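Floor and table marking tape

Marking tape is adhesive tape used to show where things belong on a floor, bench or table. It is sold in rolls, most often in yellow, and is laid as lines, corners or closed outlines. It is found in warehouses, workshops, school halls, kitchens and laboratories.

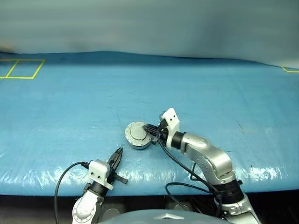
Yellow tape outlines on a table covered with light-blue plastic sheeting. A round metallic object stands near the centre.

Uses

The most common use is on floors, where tape marks walkways, parking bays for trolleys and the space that must be kept clear in front of a door or fire extinguisher. On tables and benches the same tape is used at a smaller scale. An outline shows where a tool, tray or container is to be put down, so that it can be found again by the next person to use the bench.

A full rectangle is used when the whole footprint of an object matters. Where it does not, four short corner pieces will do the same job with less tape. Two rectangles placed side by side are often used for items that arrive at one position and leave from another, such as parts waiting to be checked and parts already passed.

Materials

Most marking tape is made from PVC or polyester film with a rubber or acrylic adhesive. Vinyl tape stretches a little and follows a gentle curve. Polyester is stiffer and harder to tear, and resists scuffing better. Cloth tape is easier to rip by hand but frays at the edges. Paper masking tape is used for short jobs and comes away cleanly if it is not left down too long.

Yellow is chosen mainly for its contrast with grey, blue and brown surfaces. Many workplaces keep other colours for particular purposes – red for faulty goods, green for finished ones – but the meanings differ from one site to the next and are normally explained on a wall chart.

Use on covered surfaces

Tables are often covered before they are marked, either to protect the top or to give it one even colour. Plastic sheeting is cheap and wipes clean. It also creases, and tape laid across a crease will lift there first. The usual method is to pull the sheet tight, fix it beneath the table and smooth it from the middle outwards before any tape goes down. Glossy sheeting reflects lamps and windows, and this can make thin lines hard to see from some angles.

Removing tape from thin sheeting may stretch or tear it. In practice the covering and the tape are usually thrown away together.

Laying and removal

The surface is cleaned of dust and grease and left to dry. Corners are marked in pencil or chalk, and the tape is run between them with light tension. Pulling it too hard causes it to shrink back later and leave gaps. Corners may be overlapped, butted together or cut at a slant with a knife. The slanted cut looks neatest but takes longest. The tape is then pressed down with a cloth or a small roller.

Old tape is peeled back slowly at a low angle. Warming it with a hairdryer softens the adhesive, and any residue can be rubbed off with white spirit where the surface allows.

Local practice

In Serkville, bench marking was taken up at the Ulora packing works under its stores manager, Ferenc Bozsik. A store of 3,000 small parts was rearranged there over one February, using 40 rolls of yellow tape. His successor, Funmilayo Okeke, replaced the full outlines with corner marks on all but 2 of the benches. The term "Bozsik box", for a taped rectangle with a label inside it, is still heard in the town.

See also

Adhesive tape
Shadow board
Workbench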